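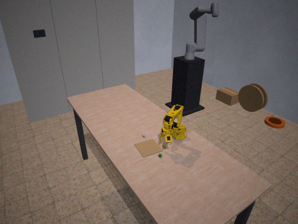 The Rules for Small Arms

By Shireen Nkuna

The first rule on the list is so plain that I laughed when I read it. "Say what the task is before you run it." Who wouldn't do that? Plenty of people, as I learned over a very happy two days with the team at Tratness, and I am now one of the converted.

The list is called the Weldu guide. It runs to 30 short rules, printed on 14 pages, and it covers the unglamorous side of teaching robot arms to do tabletop jobs in simulation: how to set up a table, how to write down a task, when to call a run a success and when to throw it out. There is no math in it. A bright high school student could follow every line, and the people who wrote it are proud of that.

I had gone in expecting to write about clever software. I came out wanting to talk about cubes.

Cubes are where a lot of this starts. Take three of them, a white one, a yellow one and a dark green one, and set them out on a table with a thin square board. Put a small yellow arm at the table's edge. Ask it to pick up the yellow cube and place it on the board. A toddler could do it, and you would know at once whether the toddler had done it. Now try writing that down so that two strangers in two different cities, each watching the same run, will always agree.

Does the cube have to be fully on the board, or can a corner hang over? Does it count if the arm shoves the cube on with the side of a finger and never lifts it? What if the arm gets the yellow cube home perfectly and knocks the green one to the floor on the way? I spent a whole lunch on that last one and the sandwiches were barely touched.

Weldu's answers are refreshingly blunt. The cube must be resting on the board, not touching the gripper, and it must stay put for 2 seconds after the fingers let go. A task that says "pick up" needs a lift, so shoving is a fail. Knocking over a bystander object (their term, and I love it) doesn't spoil the run, but it has to be logged, and a run with a logged bump goes in its own pile.

What I like most is the rule about starting positions. Every object the task will move has to start clear of its goal. If the job is to fill the board, the board starts bare, and the cubes sit around it on the tabletop. You would think this takes care of itself. It doesn't! When a computer scatters objects at random, sooner or later it will drop one right where it is supposed to end up, and the arm gets full marks for standing still. The team at Tratness once went back through an old batch and found 807 of these free passes. They had been reporting the results from that batch for months. The whole set was scored again from scratch, and rule six was written that same afternoon.

Then there is clutter, which gets the longest section in the guide and started the most arguments. Early simulated rooms were bare: a table, an arm, a gray void going off forever. The arms learned nicely and then fell apart as soon as anything else came into view. So the guide now asks for a proper room. Floor tiles with some speckle in them. Walls in more than one shade. A closed cardboard box on the floor, a couple of round brown discs, an orange ring, a second and much bigger arm up on a black pedestal with no gripper on it. None of it has anything to do with the cubes, and an arm that knows its job will pay it no mind.

The catch is that background things must be left where they are for the whole run, and they must be kept out of reach. If the small arm can touch it, it belongs in the task description. If it can't, it can be as odd as you please. I thought this was a beautiful way to draw the line - you can check it with nothing more than the length of the arm.

Shadows get a rule too, and I admit I had never given them a thought. An arm leaning over a table throws a big bent patch of gray across the wood, and the object directly under the gripper often ends up sitting in the dark. That is the very object the arm needs to see. Some builders used to switch shadows off to make life easier. The guide says leave them on, vary the direction of the light between runs, and never brighten the target to help it stand out. A yellow cube in shadow is still a yellow cube, and the arm has to cope.

I asked whether any of this travels beyond one building. It is starting to. Avix, which makes sorting equipment, took up the guide last May and sent back four pages of complaints, most of which were adopted. Esberg, a much smaller shop, uses only the scoring rules and has dropped the clutter section entirely on the grounds that its own work cell is spotless. (The Tratness people would like a word about that. So would I, having seen my share of spotless rooms by four in the afternoon.)

There are gaps. The guide has little to say about soft things, so cloth and cable are still a free-for-all. It says a failed run must be kept, but it doesn't say for how long, and storage costs money. And the wording rules work best in short commands. "Put the green cube on the board" is fine. "Tidy up the table" sends everyone back to the argument over lunch, because tidy to me is a pile and tidy to my sister is an empty surface.

A new edition is being drafted now, and anyone using the current one can propose a change. The form has two boxes. The first asks what you want the rule to say. The second asks for one run, with its starting positions, that the old rule would score wrongly. Leave the second box blank and the form won't send.

I tried it, of course. My suggestion concerned a cube that comes to rest leaning on another cube, half on the board and half propped up in the air. I set it up myself, nudging the white one along a hair at a time until it sat there looking thoroughly pleased with itself. Resting? Yes. Clear of the gripper? Yes. Still there after the wait? Yes, yes, and by the guide's own wording a pass, though three people had gathered behind my chair by then and all of them said no.

It has been given a number and goes to discussion with the rest of the drafts.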